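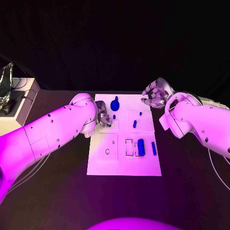

Left hand on the small blue part, right hand waiting. Task board, pink lights on.

November 10, 2023

Open day notes, typed up while my feet recover. Dinesh wanted these in the notebook before we all forget, so this is the long version and he can skim it.

We got in early and Yamuna had the arms powered up before I'd found the kettle. The pink lighting was Shiela's idea (she'd seen something like it on the Vestard stand) and I grumbled about it all week, but I take it back! With the dark behind, the white arms and the board really stand out, and people drifted over from the far end of the hall just to see what was glowing. Less good for the head camera. The blue parts go a bit muddy under it and I had to redo the colour thresholds twice before doors. Saved as "openday_pink" on the Arkel machine, please don't overwrite the normal set.

We ran two sessions, one before lunch and one after. Muthu did the talking, I sat at the keyboard, Yamuna had the stop button. Left hand does the small blue part by the raised plate first, then the right comes in for the pieces on its own side. I'd asked for the left to go first as the fine pinch is the bit people lean in for, and if it's going to go wrong I'd rather get it over with.

Morning session: fine until the big cylinder. The right hand closed on it nicely, lifted, and then tipped it on the lip of the slot and just sort of leaned on it. Force limit tripped, arms froze, and a small boy shouted "it's stuck!" before Muthu could say anything clever. Cleared it, put the cylinder back upright by hand and carried on. Looking at the log afterwards, the wrist was still turning when it started down. I put in a pause of 300 ms before the descent and dropped the approach speed to 80 per cent. Not elegant, but it got through the afternoon without tripping again.

Pegs were no bother. The knob I left out altogether after lunch, the fingers kept sliding round it without really turning it. Samah thinks the fingertip pads are worn and wants to try the Grenine ones. I think my grasp is too high up the stem. We have a biscuit riding on it.

Questions we got a lot: how long did it take to teach it, can it do the washing up, what happens if you put your hand in there. Muthu has a good answer to the last one. We need a better one for the first, as we each said something different and one lady noticed.

A couple from Pillai stayed for ages and asked very sensible things about changing the board over, mostly whether the plate has to go back in exactly the same spot. It does at the moment, give or take what the camera can correct. They'd like to come back in December with their own parts. I said yes, so Dinesh, that's your warning.

To do:
- Proper fix for the wrist timing, take my pause out
- Try the knob with old pads and a lower grasp BEFORE swapping anything (Samah!)
- Tidy the cables by the stand, Shiela nearly went over
- Go back to normal lights and rerun the full board
- Agree one answer to "how long did it take"

Yamuna has the visitor book. Someone has drawn the robot in it with a moustache, and it's rather good.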